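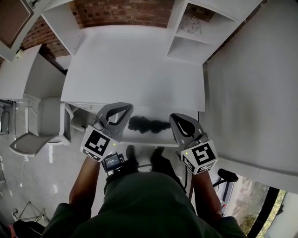
Why I Still Want the Paper Receipt

Aug 26, 2021

In February I bought a kettle at the Clelance shop near my apartment. At the register the young man asked for my email address. I said that I prefer paper. He looked at the screen for a long time, then he told me the system does not let him finish the sale without an email. So I gave it, and I went home with a kettle and with nothing in my hand that proves I paid 48 dollars for it.

I am not against computers. I pay my rent online and I like it. But a receipt is a small contract between two sides, and I think both sides should hold it in the same way. When it lives only in my mailbox, between 20 messages from Trendero about summer shoes, it is mine only in theory. I must search for it, and I must remember which address I gave.

People tell me that paper is a waste. I agree that some of it is. The Gevach pharmacy prints coupons as long as my arm for one box of tea, and I would be happy if they stopped. But the receipt itself needs a few inches. The bakery Ots writes it by hand, with the date and the sum, and it has never been a problem for anyone in the line.

There is also my mother's generation. Many of them have no email, or they have one that a grandchild made and that they cannot open. What should they do at the register? I have seen an older woman put her things back on the shelf and leave.

The kettle broke after 18 weeks. I found the message on the second evening of searching, in the folder for spam. The shop was polite and took the kettle back. They sent me the refund slip by email.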